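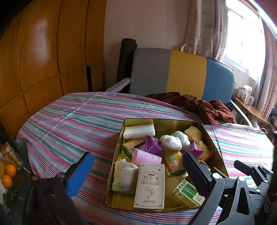
Speaker notes – Budgeting for hand-held grippers before you budget for a robot
Thu 23 August, afternoon session, small room
Speaker: Adoración Soler. Young-sook Ji has the spreadsheet open for questions.

Opening (keep it short, they will have just had lunch)

Hello, thanks for coming to the one talk on the program with the word "consumables" in the abstract! I love this subject. I have been buying equipment for a home-tasks group for a while now and I still get excited when a box of finger pads comes in.

Leave the first slide up while people find seats. It's a tin of small household things on somebody's bed, with the gripper's fingers down inside it. Ask the room: what would you have to own, rent or pay for to get that moment, and then a whole lot more like it, in homes that don't look alike? Take two or three answers. Someone will say "an arm." Someone will say "a person." Both good.

Then say what the talk is. We are going to plan one season of hand-held collection in real homes, line by line, and at the end decide whether there is any money left for an arm and when to order it.

Slide 2 – The case we're working through

Gretden is the name of our project. The goal is a home helper that can tidy and fetch small items: soap, packets, medicine boxes, folded cloths. We asked for money in two parts. Part one is hand-held grippers and the people who carry them. Part two is one arm on a wheeled base. The funder said yes to part one and "come back in December" to part two, and I think that was a kind answer, though I didn't think so on the day.

Numbers to say out loud:
4 grippers
12 homes
76 collection sessions

Pause there. Let people write them down. All the other lines in the budget grow out of those.

Slide 3 – Grippers

We bought four. Three in use, one on the shelf. Explain the spare properly, since it's the line that gets cut first. If a gripper breaks on a Tuesday morning in somebody's bedroom, you've still paid the collector, you've still used up the family's morning, and you may not get that home again. The spare costs less than two lost visits. Young-sook worked this out and can show anyone who wants it.

We bought ours through Dudás, a small shop that builds the mounts and sells the parts separately. What I asked them before signing, and I would ask anybody:
Can I buy one finger, or only a pair?
How long do you keep a design before changing the screw pattern?
If I send you a photo of a broken part, how soon can you send a new one?
Do you charge for the drawing files?

That second question saved us. They were about to change the pattern and let us buy old-style brackets ahead of time.

(If asked about price: happy to share afterward, one on one. It depends so much on quantity and shipping that a number on a slide will mislead people.)

Slide 4 – Pads and fingers

Go back to the first picture here. Look at the two fingers: a blue pad on the inside of the left one, a black ribbed pad on the right. Pads are a budget line. Please give them their own row! In our first draft they were hiding under "misc." and misc. was gone by the third week.

Things to say about pads:
Log every change with the date and the gripper. It's a boring sheet of paper and it is the best forecasting tool we own.
Order them in one go per season so the material doesn't change on you in the middle.
Write down which pad is on which finger for every session. The people training the model will ask, months later, and they will be right to ask.
Put a small screwdriver in every kit. We forgot. We drove back for it.

Slide 5 – The objects

This is the part I really enjoy. Same picture, now look in the tin. There's a white bar of soap, plastic bags balled up into lumps, purple packets folded into angular shapes, a knitted cloth, a medicine box standing on end at the front with another one off to the right. And it's packed tight. For planning purposes that tin is a gift, and you could hardly get it from a store. You can order a crate of soap and boxes and you'll get a crate of clean new boxes.

So the budget question is: do you buy objects, or do you pay to go where objects already are? We did both and here is how we split it.

Bought: duplicates of a small set of common items that travel in the kit, so there's something to compare from home to home.
Not bought: everything else. Whatever the home has, the family agrees to it, we use it, we put it back.

That moved money out of "props" and into "visits." I'd do the same again. If I had to change one thing I would buy fewer duplicates and pay for longer visits.

A word on medicine boxes. Have a rule before you go. Ours is that a family member picks which ones we may touch, nothing gets opened, and anything with a name on it stays out of view. Put an hour of somebody's time in the budget for checking that afterward. It needs a row too.

Slide 6 – Rooms

One more look at the picture, at the room this time. Striped sheet, window light coming in on the right, a glossy wardrobe, a metal rail along the side of the bed. Ask the room which of those costs money.

Let them guess, then go through it.
Bright windows: if your tracking is thrown off by strong light you'll repeat takes. We put in extra time per session for that and used nearly all of it.
Shiny surfaces, and the inside of a gold tin counts: same story.
Soft surfaces: a tin on a mattress can move when you press on something in it. Fine for a person holding the gripper, they adjust without thinking. Now picture the arm doing it. This is a question for your part two vendor, and it's a much better question than "what's the payload?"
Side rails: measure how much room there is beside the bed before you choose a wheeled base. A tape measure is the cheapest item in our whole budget and I'm very proud of it.

Slide 7 – People

Biggest line by far. Don't hide it and don't apologize for it.

Collectors are paid for travel, setup and packing up, the same rate as collecting. Families get a flat amount per visit, paid that day. We had a long back-and-forth with our finance office about that last part. Start the conversation early. I mean before you've ordered a single screw.

Training: one full day, with practice on tins, drawers and bags. Collectors who rushed in training rushed in homes. Young-sook runs that day and has a one-page outline if you'd like a copy.

Slide 8 – Storage, transfer, labels

Keep this quick. The file handling runs through Pluvine, a tool our own group wrote. It's plain but it works, and it tells you on the same evening if a session is no good. If you're buying something for this, the same-evening check is the feature to pay for. A bad session you find the next day can be repeated. A bad session you find in a month is a loss.

Label cost: we guessed low. Crowded containers take much longer to label than a clear shelf. If your plan has tins, baskets and junk drawers in it, ask for a test batch price on those alone.

Slide 9 – And the arm?

Now part two. We have a quote from Trader for an arm and base. I like the machine a lot! I've had my hands on it. But the quote is for the machine, and these are the rows I added under it:
Fingers that match the hand-held ones, so what we collected carries over
Delivery up stairs
A second battery
Insurance for working in other people's homes
Someone's time for the first month, when it will do very little

Read those slowly. With them in, the total was a good deal bigger than the quote, and it's the total I'm taking back in December.

My advice on timing: place the order after you've looked at a decent share of your hand-held sessions. Ours changed what we wanted. We'd asked for a wide grip opening and the sessions kept showing us tight gaps between small things, so slim fingers moved to the top of the list.

Slide 10 – The sheet

Put up the blank budget sheet. Walk down the rows without reading every one: grippers, spare, pads, kits, duplicates, visits, collectors, training, checking, storage, labels, then the arm block. Tell people they can take it and change it.

If there's time, do the live bit: ask someone for their number of homes and let Young-sook type it in and watch the rest move. People like this. If the projector is being difficult, skip it and go to questions.

Likely questions
Rent or buy the grippers? We bought. For a single short season I would look at renting, if you can find somebody who'll let you change pads yourself.
Could we build our own? Yes, if you have a person who wants to. Pay for their time in the budget.
Did families mind? Some said no to bedrooms, and we left it at that. Plan for it when you choose homes.
What did you overspend on? Labels and parking.

Sign-up page for the blank sheet is on the table by the door.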